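Tray (container)

A tray is a shallow container with a flat base and a raised edge, used for carrying, holding or sorting items. The edge, usually called the rim or lip, keeps the contents from sliding off and stiffens the base. Trays differ from boxes in that the sides are low compared with the width, and from plates in that they are normally meant to hold several separate objects.

Materials

Early trays were made of wood, woven reed or beaten metal. Lacquered and japanned trays were later produced in large numbers for household use. Most trays made today are of moulded plastic, pressed steel or paper pulp.

Plastic trays are light and cheap, and can be coloured during moulding. Their main weakness is surface wear, as repeated sliding of hard parts dulls the finish. Stainless steel trays cost more but withstand heat, strong cleaning agents and sharp edges, and are standard in kitchens, clinics and laboratories. 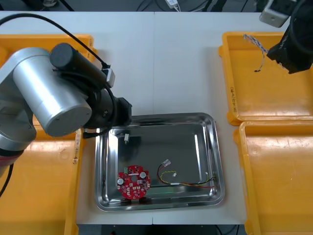 Pulp trays are used once or a few times, mainly for eggs, fruit and seedlings. They absorb shock well but lose strength when damp.

Construction

The walls of a moulded tray slope slightly outwards. This slope, known as draft, allows the tray to leave the mould and lets empty trays nest inside one another. Nesting saves space in storage - a stack of 16 nested trays may take up little more height than five trays stacked rim on base. Trays meant to be stacked while full have a step or ledge in the rim instead.

Corners are rounded to spread stress and to make cleaning easier. Ribs may be added under the base where heavy loads are expected, though these make the tray harder to slide along a bench.

Use in sorting and assembly

In workshops, trays separate parts by type, size or stage of work. Common methods of marking include colour, printed labels, engraved numbers and handwriting on the rim. Handwritten marks are quick to change but wear off with solvents. Colour is read fastest, but only a small number of shades can be told apart reliably under poor light.

Small wired parts are usually laid flat in a shallow tray, as deep bins allow the leads to tangle.
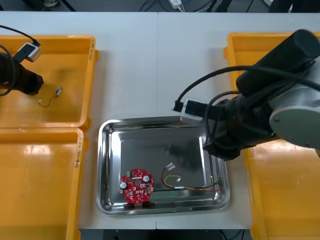
Care and cleaning

Plastic trays are washed in warm water with a mild detergent and dried upright. Abrasive pads should be avoided on glossy surfaces. Steel trays may be cleaned at higher temperatures, but chloride-based bleach can cause pitting if it is left on the metal.

See also

Bin
Crate
Pallet
Salver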